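Jitcombe Old Reserve Dark Rum is a rich, slow-sipping rum that we're very happy to have back on the shelf after a long winter without it, and you can order it here in the standard bottle or in the smaller 200ml size, which makes a lovely little present if you aren't sure how somebody feels about dark rum yet.

It starts out as a blackstrap molasses rum, distilled in a copper pot still and then put away in used bourbon barrels for 3 years before it goes anywhere near a bottle. The nose is all brown sugar and raisins, with a bit of orange peel if you let the glass sit for a while (do let it sit!). On the tongue it's softer than you'd guess from the color, with toffee first and then baked banana, and a warm, peppery finish that hangs around nicely.

We like it best over one big ice cube, but it's a good-natured bottle and it mixes well. Try two parts rum to three parts ginger beer with a fat wedge of lime, or stir a spoonful into the pan when you're making bread pudding. It also goes very well with the Lopes coffee liqueur, if you keep that one in the house, and fans of the Proken spiced rum will find this one drier and a good deal less sweet.

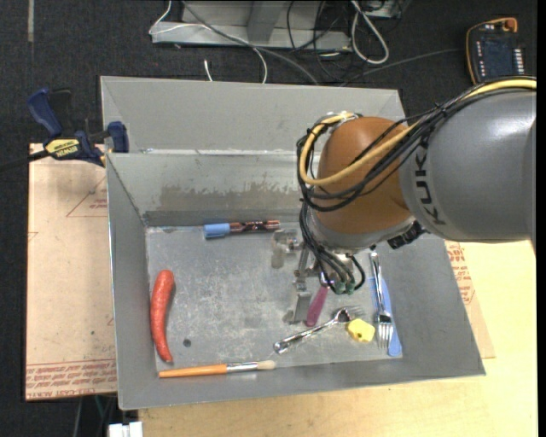
By Tùng Lương
2 May 2020

Every bottle is sealed with a natural cork and comes in a plain card tube. Keep it standing up, out of the sun, and it will be perfectly happy for years. Orders of two or more bottles go out in a padded carton, and there's 20% off the second bottle when you buy it together with any Jalluvex tasting glass. The next batch is due in October, so if you'd like a case put aside, leave us a note at checkout and we'll email you when it comes in.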